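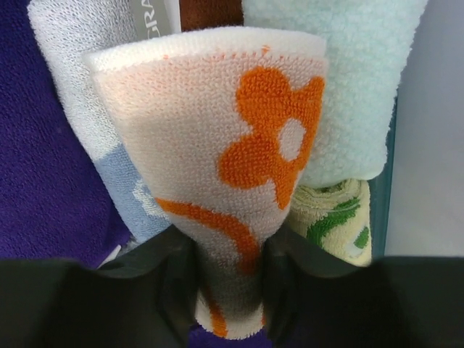 Rolled towels, including the white one with the orange flower.

Towel collection for the Prultham swimming sessions

The spare towel box at Prultham Hall is running low again, and we are asking members to look through their airing cupboards before the sessions start up in April. Hand towels and small bath towels are the most useful. Colour and pattern don't matter. Plain, flowered, leafy and striped ones have all been given in the past and all get used.

Please wash towels before you bring them, without fabric softener, as it leaves them poor at drying anything. Small holes and pulled loops are fine. Towels that are badly frayed can go in the separate bag by the door and Tanko Olatunji will pass them to the animal shelter at Helitz.

We now store the towels rolled and standing on end. Folded piles kept toppling whenever someone wanted one from the bottom, and with rolls you can lift out the one you need and leave its neighbours where they are. To roll one, fold it in half lengthways, start at a short end and keep it fairly tight. Thick, fluffy towels take up more room, so put those in first and fit the thinner ones round them.

Towels can be left at the hall on Tuesdays between 10 and 2. If you can't get there, Tiburcio Ventura is happy to collect from anywhere in the village. Leave a note for him at the desk with your address and he will call round after 2 that week.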